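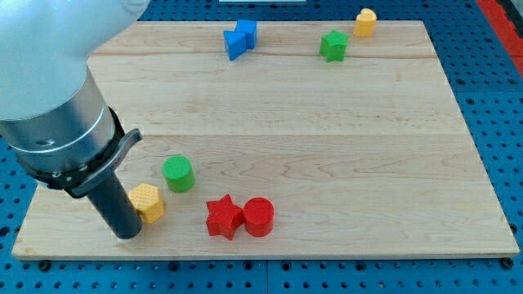
Triditz Household Recipe Cards

A set of 2,049 handwritten recipe cards, typed out and saved as plain text. The cards come from home kitchens in and near Triditz. Most are in Czech, with a smaller group in German.

Contents

cards.csv has one row per card
notes.txt lists spelling choices and unclear words
units.csv matches old kitchen measures to grams and milliliters

Columns in cards.csv

card_id: a number, never reused
title: as written on the card
language: cs or de
body: full text, with line breaks kept
box: the box the card was stored in, 1 to 31
reader: initials of the person who typed the card

How the cards were typed

Each card was typed by one reader and checked by another. Old spellings were left alone. Words that could not be read are marked with three question marks. Where a cook crossed out an amount and wrote a new one, only the new amount is in the body, and the old one is in notes.txt.

Known problems

Box 20 got damp in storage and many of its titles are missing. Cards from the Šťastný household often give no oven heat. Three cards in box 31 are the same dumpling recipe in different hands and have been kept as separate rows.

Version

1.2, Jan 5, 2019. Fixes the units for butter and adds the cards received in October.

Contact

Iveta Skála keeps the files. Send corrections with the card_id and the word you think is wrong.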